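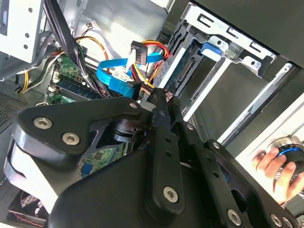
According to Chutima Bunnag, a rule that can't be read out loud in one breath won't be followed by anyone, and that goes for people as much as for robots. Sun-ja Seo laughed when I passed this along at the start of our talk. "She's told me that about every draft I've ever shown her," she said. "She's usually right, too."

Seo leads the work on the Cluvach handbook, which is the set of shop rules Rorkine uses whenever a robot arm goes inside a desktop computer. I had asked for half an hour on a Tuesday and got most of the afternoon, and I came home with more notes than I could ever fit on one page. I loved it. If you've ever put a drive in a PC and pinched a cable behind it, you already know half of what the handbook is for.

The first edition was very long. It had 138 rules, and Seo wrote a lot of them herself. "I was so proud of it! Every time something went wrong we added a rule. A connector got bent, new rule. A screw rolled under the board, new rule. Then So-yul Sung sat down to set up a job with it and came back after lunch and she was still on the chapter about lighting."

The current edition has 18. The others were merged, turned into software checks or thrown out, and Seo is happy to tell you which ones she misses. (There was a very nice one on the direction you wrap a Velcro tie.)

What's left starts with power. The plug is out of the wall, the cord is off the computer, and the person running the job says so before the arm moves. Seo wanted that spoken part from day one. "You can look at a checkbox and tick it while you're thinking about dinner. Saying 'cord's off' to somebody makes you look at the cord."

Then come the cables, and here she really got going. Cables, she told me, are where nearly all the interesting trouble is. A motherboard stays where you put it. A drive cage stays where you put it. A SATA cable goes wherever it likes, and it will be in a different spot in the next machine of the very same model. The rule in the handbook is short: no gripper closes on anything until the cables near it have been looked at from two directions.

"People ask me why two," she said. "Try it at home with one eye shut. Hold a cable in front of a bracket and tell me if it's touching. A view from the wrist gets you in close, and you see the plug and the latch really well. What you don't get is the big shape of the thing, how that bundle leans over into the bay. So you want another view from outside, and you want both before you squeeze."

I asked if that slowed things down. It does, she said, and she doesn't mind. She'd like anyone writing their own rules to decide early on which steps are allowed to be slow. In the Cluvach handbook those are the approach, the first contact and the letting go. Everything else can be as quick as you please.

Drives get a rule of their own. If the drive has a caddy, the robot holds the caddy, and it lines up with the bay before it goes in. Pushing to find the opening is not allowed. "With your fingers you wiggle it a bit and you feel the rail catch, and you don't even notice you did that," Seo said. 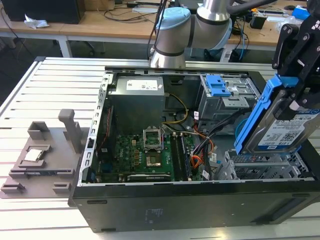 The arm has to earn that wiggle, as she put it. There's a force limit for insertion, picked for each kind of part, and when the arm reaches it the job stops and the part comes back out the same way it went in. One more try is allowed after that. Then a person looks. The limit of 2 tries was argued over for weeks, with Majdi Kanaan wanting one and Ju-won Heo wanting as many as the arm needed, and Seo still thinks Heo had a point for simple parts like covers.

Processors are another matter. No second try at all on a CPU. It has its own resting place on the table, the place is the same every time, and nothing else is ever set down there, "including your coffee, including your phone, including a different CPU just for a minute."

Who may reach in, and when? I expected a long answer and got a pretty plain one. One person at a time is in charge of the stop, and that person doesn't hand it over without saying a name. Anyone else who wants to get near the machine asks first. Hands go in among the parts only when the arm is stopped, and the arm starts again on a spoken word from whoever holds the stop. Seo doesn't want a timer anywhere in that chain. "I've seen a setup with a countdown. I hated it. You start moving faster to beat the countdown, and that's when you drop the screwdriver in the case."

She keeps a log too, and this was the part I didn't expect to enjoy. Every stop gets a line with what the robot was holding, what it was near and what the person did next. The log passed 1,000 lines in March, and she reads it for fun. Loose cable ends come up again and again. So do stickers, which can curl at a corner and catch on a finger pad.

"Put your stops where everyone can read them," she said. "At Neklow they used to keep theirs in one manager's inbox. Then they printed them and taped them up by the door, and within a week the technicians were writing fixes in the margins. Good ones! We stole two of them - with permission."

The next edition will have a section on screws, which Seo has been putting off. Ham, the small test shop down the hall from her, has offered to try out the draft on its oldest and dustiest towers. She has a title for the section and four rules so far, and she'd like to lose one of them before Bunnag reads it.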